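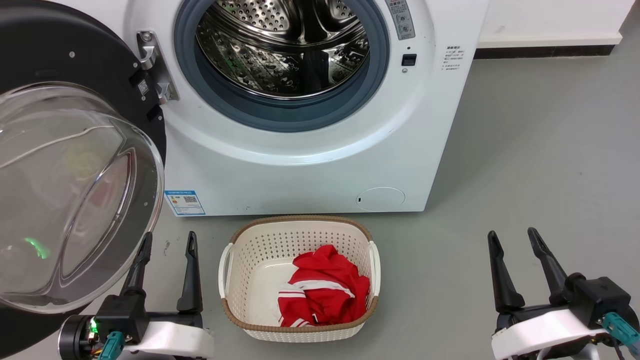

Issue 72

Two Fingers Are Enough, Most Days

Apr 15, 2018

The test room at Ovora has a washing machine in it, and for most of the past two months the washing machine has been the busiest thing there. A two-armed robot works in front of it, taking clothes out of a basket and putting them in the drum, then taking them out again. The arms stay the same from one trial to the next. What changes is what is bolted to the end of them.

Ovora is a small firm that tests robot hands for other companies. It has three products in the current round: a two-finger gripper from Prevness, a three-finger hand from Wysocka, and an older two-finger model of its own that it keeps as a baseline. The engineer who runs the tests agreed to talk on the condition that we leave names out of it, as some of the results have not gone back to the makers yet.

I asked first why laundry. "Cloth is rude," the engineer said. "A box tells you where its corners are. You pick up a shirt from the same basket ten times and it's a different shirt every time. If a gripper has a weak spot, cloth finds it in the first hour."

The round began in February. By the time we spoke, the team had logged 644 pick attempts with the two-finger Prevness, and 502 of them ended with the garment in the drum and no part of it hanging over the rubber seal. The engineer would not give the matching numbers for the Wysocka hand, which started later and has had fewer runs, but was willing to talk about how it behaves.

"It holds better. I'll say that. Once it has a fistful, it has it. The trouble is getting in and out. The opening on a front loader is not that big when you put a wrist through it, and the third finger is always on the side where you don't want it. We had it catch on the seal so often that we wrote a separate move just for backing out."

The Prevness fingers are narrow and angular, and they go into a fold of cloth easily. They also let go cleanly. The weak point is thin, slippery fabric, the kind used for sports shirts. "It pinches one layer, you lift, the weight of the rest pulls it through. With cotton you get away with that. With a track jacket you don't." The fix so far has been to close slower and go deeper, until the fingertips nearly touch the bottom of the basket. That costs time on every pick, including the ones that would have been fine.

I asked about fingertip pads. Ovora has tried a soft rubber tip and a ribbed one. The soft tip gripped well and wore out fast. The ribbed one lasted but snagged on loose knits, and one sweater had to be retired from the test set. For now the team runs bare fingers and accepts the drops. "We want to know what the product does as it comes out of the carton. If I glue things to it, I'm testing my glue."

The door turned out to be harder than the clothes. On this kind of machine the door swings out to the left, and when it is all the way open the glass bulges toward whoever is standing in front of it. The left arm has to work around that. In the early runs it bumped the glass on the way to the basket, never hard enough to break anything, but enough to stop the arm and end the trial. The engineer moved the base of the robot back and to the right, then had to redo the reach limits for both sides.

"People ask for longer arms. I'd take a shorter wrist. Every gripper adds length after the last joint, and that's the length that hits things. The Wysocka is the worst for it. Prevness is okay. Ours is shortest, but it was designed for picking up blocks, and it shows."

Glass causes a second problem, which belongs to the cameras. A depth camera does not see a clear curved door the way it sees a wall. Sometimes it reports the door, sometimes the floor behind it, and sometimes nothing. The team compared two head cameras and found that neither could be trusted with the door. They ended up giving the controller a fixed model of the door in its open position and telling it to ignore the camera in that area. I asked if that was cheating.

"A bit. If you push the door half closed the robot doesn't know. We check it before each run. Somebody who wants this in a house will have to solve it properly, and I'd like to read how they do it."

The drum, being shiny metal full of holes, is not much better. There the team relies on the gripper itself. The arm goes in to a set depth, opens, and comes back. On the way out, the motor current is compared with what it should be for an empty hand. If it is too high, something is still attached, and the arm goes back in and opens again.

The controller is a Stastport unit, the same for all three grippers. Getting them all to speak to it took longer than expected. Prevness ships its own driver, which worked on the first day. Wysocka's needed a newer version of the controller software, and updating that broke the baseline gripper for a week. "That week isn't in any report," the engineer said, "but if you're buying one of these, that week is what you're paying for."

Cables came up more than once. A cable that is fine on a bench will find its way across the work as soon as the arm turns over. The engineer has used clips, sleeves and spiral wrap, and likes none of them. Of the grippers in the round, the Prevness has the plug in the most sensible place, on the side, where it can be reached without taking the hand off. Swapping a damaged lead takes a few minutes. On the Wysocka it means removing four screws and a cover.

I asked which one the engineer would buy. There was a pause — a fairly long one.

"For this job, two fingers. For unloading wet towels I might say something else, and we haven't done wet yet. All of this is dry cloth going in. Wet cloth weighs more and sticks to the drum, and I expect the order could change."

The wet trials are next. The team has laid in a stack of towels and a second basket of the same type, and has ordered waterproof covers for both wrists. The covers will add more length after the last joint, and the reach limits will have to be done again.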